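Prinis recherche des foyers pour mesurer ce que consomme vraiment une cuisine

Appel à participants, région de Lerberg

Vous pensez connaître votre consommation d'électricité. Vous avez un compteur communicant, une application, peut-être même un tableur. Et pourtant la facture arrive chaque hiver avec l'assurance tranquille d'un parent éloigné qui s'invite à dîner.

L'association Prinis lance en octobre une campagne de mesure chez l'habitant, consacrée aux appareils de cuisine et à leurs petites manies nocturnes. Nous cherchons 18 foyers disposés à brancher des prises de mesure derrière leur réfrigérateur, leur four et cette machine à pain qui n'a plus servi depuis son déballage, mais dont l'horloge clignote toujours. 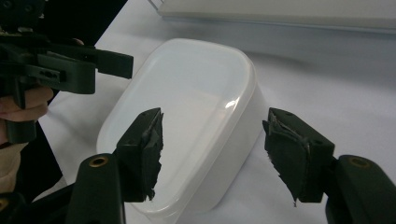
Lettre de Prinis, n° 4, page 2

Ce que nous vous demandons

Garder les prises de mesure en place pendant quatre semaines. Tenir un carnet de cuisine, tenu à la main ou en ligne, où vous noterez les repas préparés et les appareils utilisés. Les carnets trop parfaits nous inquiètent un peu : si vous avez réchauffé des pâtes à minuit, écrivez-le, les courbes vous dénonceront de toute façon.

Nous vous demandons aussi de ne pas devenir vertueux pour l'occasion. Lors de la campagne précédente, à Fokthorpe, plusieurs participants ont découvert les couvercles de casserole le jour de la pose du matériel et les ont oubliés le lendemain de la dépose. La science en a pris note, sans savoir qu'en faire.

Ce que vous recevrez

Un relevé détaillé, appareil par appareil, commenté par téléphone ou chez vous. Un bon d'achat de 40 euros, valable à la coopérative Lightfoot, versé après le retour du matériel. Le droit d'entamer une discussion de couple sur le thermostat du congélateur, chiffres à l'appui. Nous déclinons toute responsabilité quant à l'issue.

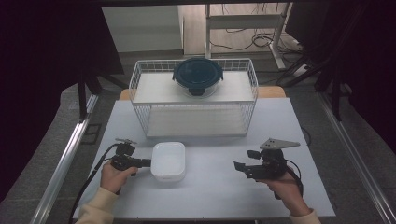
Pôle Sobriété et usages domestiques

Qui peut participer

Toute personne majeure habitant Lerberg ou les communes voisines, locataire ou propriétaire, seule ou à plusieurs. Il faut une cuisine équipée d'au moins deux gros appareils électriques et une connexion internet qui fonctionne la plupart du temps. Les logements chauffés au bois, au gaz ou à l'optimisme sont acceptés, le chauffage n'entrant pas dans la mesure.

Sont exclus les foyers qui déménagent pendant la campagne, les cuisines en travaux et les salariés de Prinis, qui ont déjà donné. Les foyers équipés de panneaux solaires peuvent se présenter, à condition de le signaler dès la candidature.

Vos données

Les relevés sont enregistrés sous un numéro, séparément de votre nom et de votre adresse. Ils ne sont transmis à aucun fournisseur d'énergie. Vous pouvez quitter la campagne à tout moment, sans motif ; rendez simplement les prises, elles coûtent plus cher qu'elles n'en ont l'air.

Comment se présenter

Envoyez quelques lignes à Reece Greenwood, responsable de la campagne, en indiquant votre commune, le nombre de personnes du foyer et la liste de vos appareils de cuisine. La lettre de motivation est inutile. Personne n'est passionné par la veille d'un micro-ondes, et ceux qui le sont travaillent déjà ici.

Courrier : Prinis, campagne Cuisines, boîte postale 1736, Lerberg. Vous pouvez aussi déposer votre candidature à l'accueil, aux heures d'ouverture.

Appel publié le 8 août 2026. Une réponse sera adressée à chaque candidat, retenu ou non, avant la pose des premières prises.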